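Guides > Bathroom > Cleaning > Sinks and Counters

How to Clean a White Bathroom Sink and Countertop

White sinks and white counters show less than dark ones from across the room and more than dark ones up close. Most of what people take for staining is a film of soap and hard water with dust stuck in it. It comes off with ordinary supplies if you let them sit long enough. The method below is for a basin with a raised rim set into or joined to a flat countertop. It also works for a one-piece top, with small changes noted along the way.

Plan on half an hour the first time. After that the weekly version at the end of the page takes a few minutes.

What you need

Dish soap
White vinegar
Baking soda
A spray bottle
Two microfiber cloths, one for washing and one kept dry
A soft sponge with no green side
An old toothbrush
A wooden skewer or toothpick
A plastic scraper or an expired gift card
Rubber gloves

I don't use bleach for regular cleaning. If you have some in the house, keep it away from the vinegar. The two together give off a gas you should not breathe, and that includes vinegar sprayed on top of bleach left from yesterday. Don't mix bleach with anything that contains ammonia, either.

Before you start: find out what you have

Porcelain and vitreous china are hard and glassy. A magnet won't stick to them, and a tap with a knuckle gives a short, high sound. They stand up well to vinegar and baking soda, but the glaze can be scratched by steel wool, pumice or gritty powder.

Enameled cast iron or steel looks much the same, but a magnet sticks. Vinegar will dull the enamel if you leave it on, so keep contact to a minute or two and rinse well.

Acrylic and other solid surface materials feel slightly warm to the hand. They scratch easily, and the scratches hold dirt. Use soap first, and baking soda only as a thin paste with light pressure.

Marble, limestone and travertine should get no vinegar at all. The acid etches the polish and leaves a dull mark that cleaning will not fix. Cultured marble is a different product, with a gel coat on top, but I treat it gently as well and stay with dish soap.

The sink and the counter are often two different materials even when both are white. Check each one separately. If you can't tell, assume the more delicate of the two and try your cleaner on a spot at the back.

Step 1. Clear everything off

Take it all away, including the soap dish and the cup. Cleaning around objects leaves a ring at the base of each one, and these rings get harder to remove every week. Put the things in a plastic tub on the floor outside the door. Wipe the bottoms of the bottles before they go back.

Step 2. Remove the dry dirt

Hair and lint turn into paste when wet. Wipe the dry counter with a dry cloth, from the back edge to the front, and catch what falls in your hand. Pick up hair in the basin with a damp piece of toilet paper and throw it in the trash. Do not rinse it down the drain.

Step 3. Wash with soap

Mix a small squirt of dish soap into 500 ml of warm water (a little over two cups). Wet the sponge, wring it so it doesn't drip, and wash the counter first. Work in straight, overlapping passes. Then wash the top of the rim, then the outside of the rim if it stands above the counter, then the inside of the basin from the top down.

The order matters because dirty water runs downhill. If you do the basin first you will do it twice.

Rinse the sponge and go over everything again with plain water. Look at the surface from a low angle with the light behind it. What you can still see is either mineral scale or soap that has hardened, and the next step takes care of both.

Step 4. Treat the scale

For surfaces that can take vinegar, mix equal parts vinegar and water. I fill the spray bottle with 200 ml of each, enough for several cleanings. Label the bottle.

Spray the inside of the basin and leave it for 7 minutes. On a sloping wall the liquid runs off before it works, so lay paper towels against the side and spray them until they stick. Do the same around the base of the faucet, but keep it to a couple of minutes there. Vinegar left on chrome or on a colored finish can spoil it.

Take off the towels, wipe with the sponge and rinse with plenty of water. If there is still a rough patch, push at it with the plastic scraper held nearly flat. Don't use a metal blade. Aníbal Quintero, who taught me most of this when we both cleaned rental units, would go over a bad patch three times with vinegar before he would touch it with a scraper, and I have come around to his way.

Step 5. Treat the stains

Tea, toothpaste and makeup usually need a bit of friction. Put 3 tablespoons of baking soda in a small bowl and add water a few drops at a time until it's like thick yogurt. Spread it on the stain with your finger. Wait ten minutes, rub in small circles with a damp cloth, and rinse.

Gray or silver lines in a porcelain basin are usually metal marks from rings, watches or a razor. They look like scratches but they sit on top of the glaze. Baking soda paste takes off the light ones. For heavy ones I use a cream cleaner. The one I buy is Leniren, and any cream made for glazed ceramic should do. Read the label if your basin is acrylic.

Rust spots under a can of shaving foam respond to lemon juice and salt on porcelain. Go easy with the salt, and skip this on enamel, acrylic and stone.

Step 6. Drain and overflow

Dirt collects where the metal meets the basin. Run the toothbrush around the edge of the fitting with soapy water, then go around once more with the skewer to lift out what the bristles left. If the stopper lifts out, pull it and clean it over the trash can.

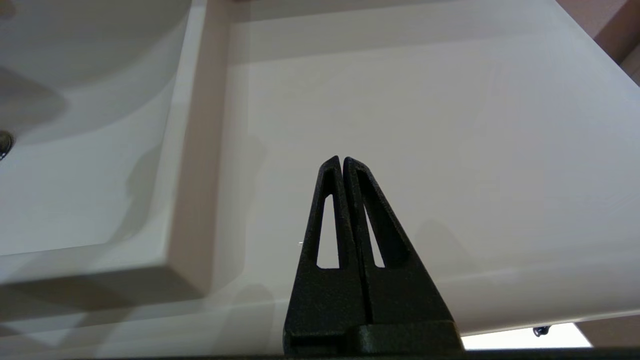
An overflow opening needs the same care, and more of it. The channel behind it stays damp and is often the source of a smell that people blame on the drain. Pour a cup of warm soapy water slowly into the opening with a small funnel, and work a thin bottle brush in as far as it goes. Follow with a cup of plain water. Repeat until what comes out at the bottom is clear.

Don't pour boiling water into the basin. Sudden heat can crack china, and it softens some of the plastic parts underneath.

Step 7. The seam and the edges

The line where the rim meets the counter traps grime, and so does the joint along the back. Use the toothbrush with baking soda paste, and brush along the seam. Brushing across it pulls at the caulk. Wipe up the paste before it dries.

Caulk that is still dark after this is probably stained all the way through. Cut it out and replace it once the area is dry. I did mine on a Thursday evening and kept the sink out of use until the next night. Check the cure time on your tube.

Feel under the front edge of the counter too. Drips run over and dry on the underside, where they are easy to miss. A damp cloth with a little soap is enough.

Step 8. Rinse and dry

Rinse the basin from the top. Wipe the counter with a clean, damp cloth and turn it often. Then dry all of it with the second cloth — counter, rim, basin, faucet. Drying is the step most people leave out, and it accounts for most of the difference in how a white surface looks. Water left standing will dry into spots.

If you see streaks when the light changes, there is soap left. Wipe again with plain water and dry again. More cleaner will make it worse.

Weekly routine

Clear the counter. Dry wipe, soapy sponge, rinse, dry. Toothbrush around the drain. Use the vinegar once a month, or every two weeks if your water is hard. I do the overflow every other month.

Common problems

The basin feels clean but looks dull. Either there is a film left or the glaze is worn. Try one more vinegar treatment on a patch the size of your hand. If the patch doesn't look different from the rest, it's wear.

Yellowing on an acrylic top. Some of it is age and sunlight and will not come out. Wash with soap, try the paste in a corner, and stop if you see no change.

Hairline cracks that hold dirt. On a glazed basin these are in the glaze itself. Clean with soap only and keep an eye on them. If one gets longer, or you find moisture in the cabinet below, have it looked at.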